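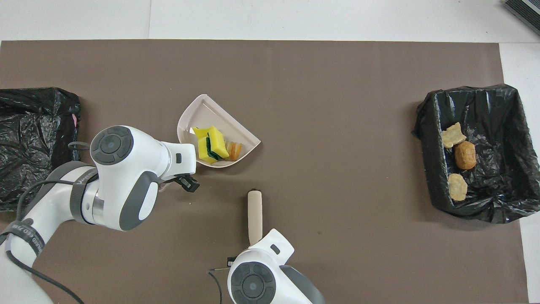

Folie 1: Zwei Behälter mit schwarzen Beuteln, dazwischen die rosa Schale mit den Schwämmen

Guten Abend erstmal, schön, dass es doch so voll geworden ist! (Kurz warten, bis hinten alle sitzen.)

Ich lasse das Bild einfach mal stehen und frage in die Runde: Was davon liegt bei euch abends auch noch auf dem Tisch? Hände hoch bei Brötchen. Hände hoch bei Keks. Bei Schwamm? Aha, dachte ich mir.

Also, mein Thema ist das Abräumen nach dem Essen. Ich mache das jetzt seit 9 Jahren in der Gemeinschaftsküche in Genitz, und im Januar hatten wir dort 138 Mahlzeiten. Da lernt man seinen Tisch kennen – vor allem die Krümel.

Zu den Behältern: Rechts liegen ein flaches, helles Stück, das wie Knäckebrot oder Cracker aussieht, ein braunes Brötchen und ein runder Keks. Links ist, von oben gesehen, nichts drin. Ich arbeite immer mit zwei Behältern, einer für Essensreste und einer für alles andere, Servietten, Folie, Papier. Wer nur einen hinstellt, sortiert später mit den Fingern nach, und das macht man genau einmal.

(Hier die Geschichte aus Wundach erzählen, Kartoffelsalat, nicht länger als drei Minuten!)

Beutel: bitte großzügig über den Rand schlagen. Ich weiß, das sieht zerknittert aus, und meine Mutter hätte das glattgestrichen, aber ein Beutel, der stramm sitzt, rutscht beim ersten nassen Teebeutel nach innen. Schwarz oder durchsichtig ist mir ehrlich gesagt egal. In Sakitz nehmen sie durchsichtige und schwören darauf.

Dann die Matte. Ich bin ein großer Fan von Matten! Braun verzeiht viel, und auf einem weißen Tisch sieht man sofort, wo der Arbeitsbereich aufhört. Nach dem Abräumen über dem Behälter ausschütteln, abwischen, fertig.

Und die Schwämme. Gelb mit grüner Scheuerseite, kennt jeder. Die grüne Seite nehme ich für Töpfe, für den Tisch nur die gelbe. Zwischendurch kommen sie bei mir in eine Schale, damit sie keine Pfützen machen. So eine wie die rosafarbene, flach und mit schrägem Rand, reicht völlig.

Falls jemand nach der Dauer fragt: In Genitz brauchen wir zu zweit ungefähr 9 Minuten für einen langen Tisch, Abwasch nicht mitgerechnet.

(Wasser trinken. Danach Folie 2, Spülbecken, und den Zettel vom Verein Yurchenko herumgeben.)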